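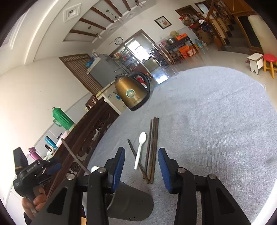 Handheld gripper over the table: chopsticks, spoon, cup on its side, kettle behind.

Progress report to Minami, August
Project: Lekness (bimanual tabletop tasks in occupied homes)
Prepared by: Lina Majali
Work packages covered: WP2 perception, WP3 policy and control, WP4 tooling

1. Status

WP2 and WP4 are on schedule. WP3 is behind by one milestone, M3.2, for the reasons given in section 3. No change to the total budget is requested. A transfer of compute hours between WP2 and WP3 is requested in section 6.

2. Perception (WP2)

The pose estimator for the handheld units was replaced this period. The earlier version tracked visual features over the full wide-angle image and lost track when the gripper came close to the table, where the jaws and the cloth take up most of the view. The new version masks the gripper body, weights features by distance from the lens center, and falls back on inertial data for up to 8 frames when too few features remain.

The mask was first drawn by hand from the CAD outline. Raed Awad replaced it with a mask computed from the jaw opening, which also covers the linkages as they move. The second gripper often enters the view from the side, along with the operator's hand, and is now masked by a small segmentation network. This removed most of the drift seen in two-handed recordings. Some drift remains in rooms with glossy floors and bright windows, where reflections are picked up as fixed points. Evander Gunn is testing a filter that rejects points below the estimated floor plane.

Thin objects are still the weak point of the object branch. Chopsticks lying side by side are returned as one object in most views, and a single chopstick crossed by a spoon is often split in two. We have stopped trying to fix this in post-processing. The segmentation head is being retrained at a higher input resolution on a set of 633 recordings, all of which contain at least one thin utensil.

3. Policy and control (WP3)

M3.2 called for a single policy covering sorting, upright placement of cups, and utensil pickup. Sorting and cup placement run from the same checkpoint. Utensil pickup does not, and the milestone stays open.

Two causes were found. The first was a timing fault. Jaw width was logged with a delay of 50 ms relative to the image, so the policy learned to close late. On a cup this has little effect. On a chopstick flat on a cloth it causes a missed grasp. Ayman Akl corrected the offset in the log reader and all existing data was reprocessed.

The second cause is in the planner. The approach angle was limited to keep the wrist clear of the table, and the limit was set for the older, narrower jaw. With the current jaw and its ribbed pads, the outer arms reach the table before the fingertips meet on a thin object. The collision model has been updated and the limit is now computed from the geometry at each step. First runs in simulation complete without contact faults. Runs on the arm have not started.

The controller itself is unchanged apart from a lower gain on the closing motion. The new gain was chosen by hand and needs a proper sweep.

4. Tooling (WP4)

The upload and review tool, Fakine, is in daily use. Changes this period:

- Recordings are checked for sync errors before upload, on the operator's laptop.
- Left and right units are paired by clock instead of by file name.
- Reviewers can reject a segment without rejecting the whole recording.
- Calibration files are stored with each recording and can no longer be edited afterward.

The batch converter was rewritten by Kacper Czerwiński and handles 600 recordings in one overnight run. The old converter will be removed once the archive from the first project year has been migrated. A memory leak in the preview window is known and has a workaround (restart the viewer between sessions).

5. Risks

Replacement finger pads come from one supplier, Pelletti, and the last order arrived late. A change of pad would require new contact parameters and probably new data for utensil pickup. We have ordered spares out of the consumables line.

The retraining in section 2 and the next policy run in section 3 compete for the same machines. Retraining has been given priority, as the policy takes its object masks from it.

6. Requests and next steps

We ask Minami to approve the transfer of unused compute hours from WP2 annotation to WP3 training, and to accept a revised date for M3.2 at the end of the next reporting period.

Planned work: finish retraining of the segmentation head; run the gain sweep; start arm trials of utensil pickup with the new approach limit; complete the archive migration. The log reader fix and the updated collision model are tagged in the shared repository, and the reprocessed data index is in the same release.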